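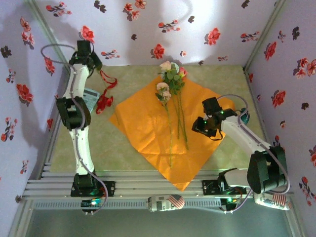
Fleurs artificielles sur papier orange, entre deux bras robotisés.

Le rachat des activités de remplissage aseptique de Teria par Bekenent a été présenté comme une opération industrielle. Il modifie surtout le calendrier réglementaire des deux sociétés. Teria apporte 4 lignes de seringues préremplies, installées sur le site de Campos, et un carnet de commandes composé en majorité d'anticorps monoclonaux. Bekenent apporte la trésorerie et un réseau de distribution couvrant 11 pays.

Le prix comprend un versement initial de 100 millions d'euros, complété par des paiements d'étape. Ces derniers dépendent de la qualification des lignes selon les exigences révisées applicables aux médicaments stériles, notamment la stratégie de contrôle de la contamination. Le site emploie 1210 personnes, sous-traitants exclus.

Pour Tala Awwad, directrice des affaires pharmaceutiques de Bekenent, la difficulté se situe dans le transfert analytique. « Une méthode validée à Campos doit donner les mêmes résultats dans notre laboratoire de libération. Sur la potence, la variabilité intersites reste le premier motif de report d'un lot. »

Chaque changement de site de libération suppose un dépôt de variation auprès des autorités concernées. Les délais diffèrent selon les pays et les stocks de transition doivent être constitués avant la bascule. Bekenent prévoit d'y procéder produit par produit, à partir du mois d'août.
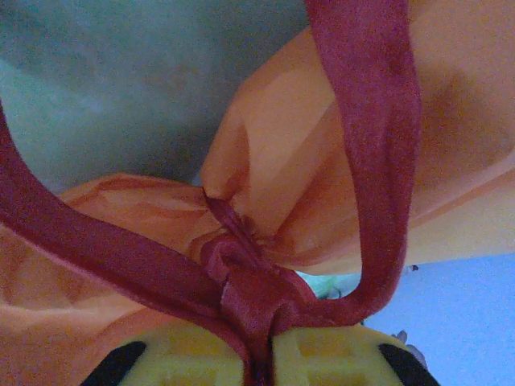
Le premier dossier portera sur Rududport, un anticorps administré par voie sous-cutanée. Sa formulation concentrée pose un problème de viscosité – la force d'injection approche la limite fixée au cahier des charges lorsque la seringue sort du réfrigérateur. Un changement de siliconage est à l'étude. Il imposerait de nouvelles données de stabilité en temps réel, donc un dépôt distinct.

Les contrats de façonnage conclus avec des tiers sont maintenus jusqu'à leur terme. Leur renouvellement dépendra de la capacité disponible après requalification des isolateurs. Deux clients ont demandé un audit préalable des installations.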